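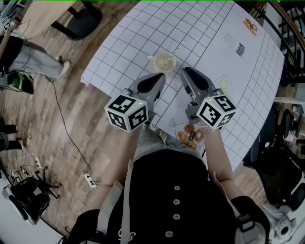

Fig. 1. Recording a table task with two hand-held grippers, head view.

Learning from hand-held grippers

The Osier set has 161 recordings from Zelivbridge. A person does the task with a gripper in each hand, and no robot arm is used. Each gripper carries a cube printed with markers. The pose of the gripper is worked out from whichever cube faces the camera sees.

The head view bends straight lines toward the edges, so correct for the lens before solving for pose. Frames with no readable marker are dropped if the gap is longer than 10 frames.

Reading for next time: Hinds notes, section on lens models.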